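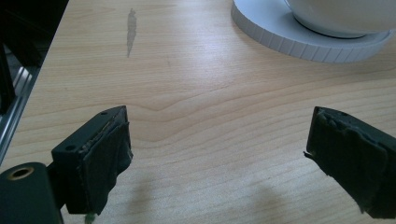 How to Budget for Handheld Gripper Tools and Their Wear Parts

Updated Saturday, April 30, 2022

This page covers the purchase plan for a small set of handheld grippers used to record tabletop tasks. It assumes the arm and the training computers are already paid for under a separate line. Prices are in US dollars before tax.

The example figures come from our Trurkelar tabletop project. Substitute your own quotes where you have them.

Before you start

You need three things: the number of stations that will run at the same time, the planned hours per station per week, and a current quote for one complete gripper. Quotes older than 60 days should be renewed. Printed part prices move with resin and filament costs, and camera prices move more than that.

Step 1. Separate the tool from the wear parts

Split the parts list into two sheets. The first sheet holds items that should last the whole project: body, finger blocks, brackets, threaded inserts, camera mount, camera. The second holds items that will be replaced: grip pads, adhesive, pad wrap, small screws, cables.

Most first budgets put everything on one sheet and buy one set of pads per gripper. The pads are soft and the fingers are rigid, so the pads take the damage. Wrinkling, frayed edges and a lip that peels along the top are normal signs of use. A pad in that state can still hold a bowl. It may not hold a thin or smooth item the same way a new pad does, and recordings made with the two will not match well.

Step 2. Price one complete unit

Our unit price from Alport was $392, camera not included. The printed parts alone, ordered as a kit from Gronora, were $302, which left assembly, inserts and screws to us. Assembly took one technician most of a day for the first unit and less for each one after.

If shop time is charged to your project, add it before comparing the two. With shop time included, the kit cost us more than the finished unit. We bought finished units and kept the Gronora files for spare finger blocks.

Step 3. Set the pad replacement rate

Do not take the rate from the supplier sheet. Run one gripper for a week on your own tasks and inspect the pads at the end of each shift. Replace a pad when any of these is true:

- the pad material is torn through, or fragments hang from an edge
- the top edge has lifted far enough to catch on an object
- creases change where the object sits between the fingers

Replace both pads together. A new pad facing a worn one shifts the contact point to one side.

Divide hours run by pairs used, then apply that rate to all stations for the full project. Ceramics with ridged rims wear pads faster than plain cups in our logs, so test with the roughest item on the task list.

Step 4. Order pads in one batch

We ordered 100 pairs from Tehrani at the start. Small repeat orders cost more per pair, and the foam changed thickness slightly between batches. One batch avoids both problems. Write the batch number on the storage bag and record it in the session log.

Adhesive has a shelf life. Order it twice, once at the start and once in August, or at the midpoint of your own schedule.

Step 5. Budget the station

Each station needs a table, a light, a charging point and a set of task objects. Items commonly left out:

- surface cleaner and cloths (streaks on a glossy tabletop show up in recordings)
- a diffuser for the overhead light, if the table finish reflects
- duplicate plates and bowls, bought in the same order so that they match
- aluminum extrusion and brackets, if the table sits beside a frame

Our total per station for this group was $76, using tables we already had.

Step 6. Add spares

Plan one spare gripper for up to four stations and two for five to eight. Keep spare finger blocks in left and right versions. Check that the hole positions match the revision you own before ordering, as blocks from an earlier revision may not seat on the bracket.

Step 7. Review after the first month

Compare pads used against the Step 3 rate. If use is more than a fifth above plan, look at the tasks before ordering more. Operators who drag the fingers along the table go through pads quickly, and a short retraining session costs less than another batch.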